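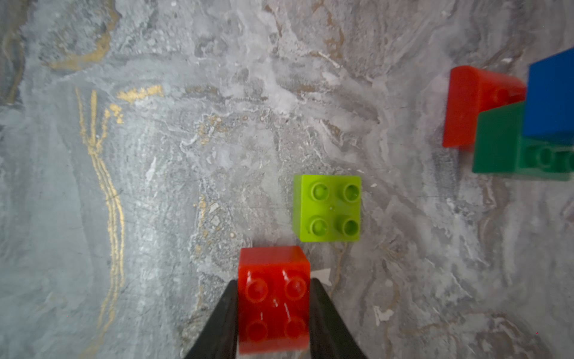

Hi all,

Huguette Lévesque wrote:
> Is the August practice still on the small field? And who
> is in goal, now that Ouellet has moved up to the first team?

Yes, small field, same as last month. Bring both shirts please, we were a mess of colors last time and I passed to the wrong side twice!
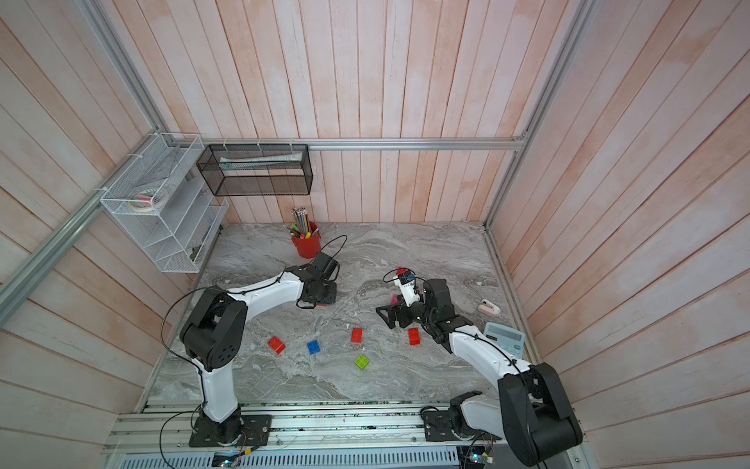
Marble-pattern tabletop, wire rack on the wall with rolls of tape

As for the goal, Poker says he'll take the first half against Sonton and then we'll see how his knee holds up. I'd love to give young Iser the second half — he was terrific on crosses all spring, and he needs a real match before the league starts. We'll play 4 at the back again, so whoever is in goal had better be loud.

The Sonton people tell me their record crowd is 2,379, which I'll believe when I see it (we got 100 for the cup game and ran out of coffee). 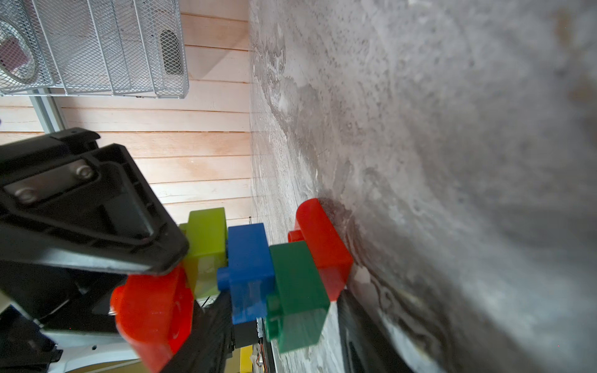 Five blocks in a row, red at both ends

Huguette, can you still drive? I have 23 names on the list and not nearly enough seats. Anyone else with a car, write me directly — kickoff is at 6:30 pm and I'd like us warming up by 5:45.

See you out there,
M.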